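Workshop Tips You Can Probably Skip (and a Few You Can't)
3 min read
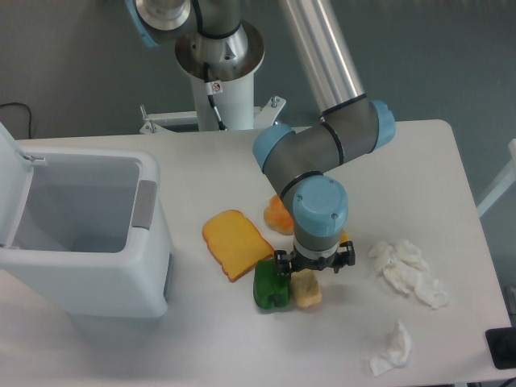

Black cable down the front of a white pedestal, bolted bracket at the foot.

Every August somebody sends me a list of shop hacks, and every August I try a few. Most are a waste of an afternoon.

Rubbing wax on screws is one that holds up. It makes driving into hardwood easier. You don't need the little tin of Julleo screw wax, though. A candle stub has lasted me years.

Rice in the toolbox to stop rust? I left a bag in mine for 14 weeks and the chisels spotted anyway. A thin wipe of oil did more in two minutes.

I'm also doubtful about 3000 grit paper for kitchen knives. The edge looks lovely. It cuts a tomato about as well as the one I stopped at 1000, and my neighbor Donnie Crichton couldn't pick the fancy one blind.

Magnetic strips are fine for drill bits – but check the strip before you trust it. The Vuvo one I bought dropped a half-inch bit on my foot.

Baking soda and super glue really does fill a stripped screw hole. It sets hard and fast, so have the screw ready and don't breathe over it. For anything that carries weight, I still drill out the hole and glue in a dowel.

Tie up your cords. Any old strip of hook-and-loop will do, and leave some slack at the plug end. Wrapping a cord tight around the tool is how I ruined my first sander.

As for storing sandpaper in the freezer, I have no idea where that one came from. Mine got damp.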